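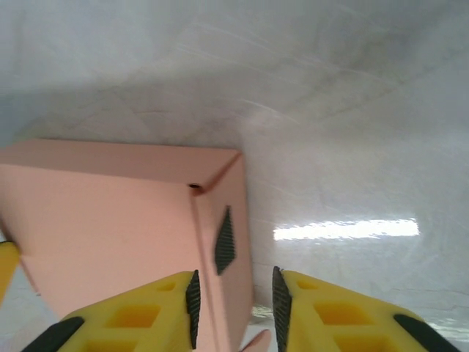
Photo: Keir Skinner / Drotden

Progress report to the Aitken small grants program, July

Gift box trial

What a good stretch it's been! Your grant paid for 1000 flat blanks in salmon pink, and 138 of them are now folded and on the shelf. The Skanard pattern goes together without glue, and we're thrilled with how plain it looks. We left the outside unprinted so the colour can do the work.
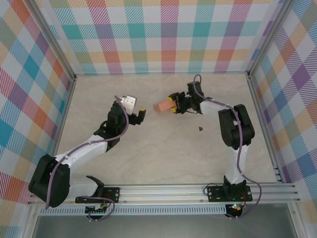 Folds and flaps

We cut the tuck flap 6 mm shorter after the first batch, and our testers took to it straight away (87 boxes so far are the newer cut).

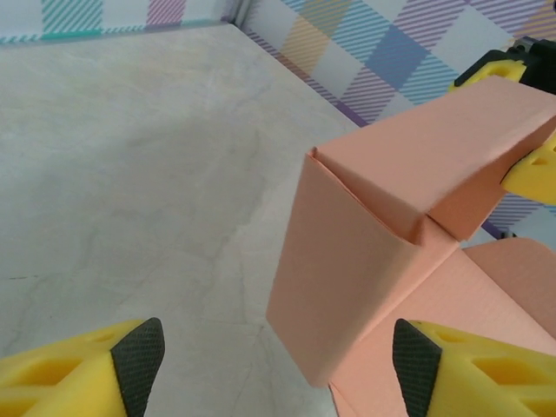

Our next job is the closing end, the part people handle most. Tireck has offered us a heavier board in the same colour, and we'd love to try it. The flap tucking into its notch leaves a darker pink crease underneath, and we want to see whether a stiffer sheet keeps that line as neat. Swapping the board won't change the budget.

Edges are the other thing on our list. A fuzzy rim shows up quickly on pale board, so we've booked time on a sharper cutting die and will compare both at close range.

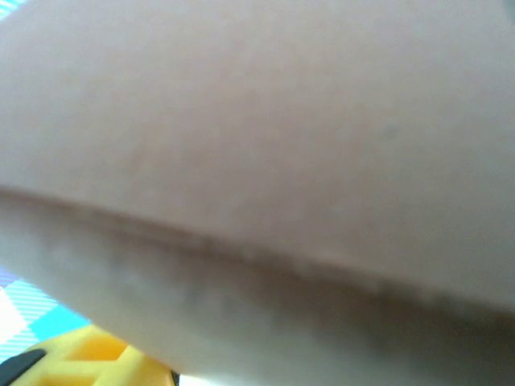
Keir Skinner would like the lid tested with gloves on before we order more, and asked that the heavier board go through the same folding trial as the first. Both are now in the August plan.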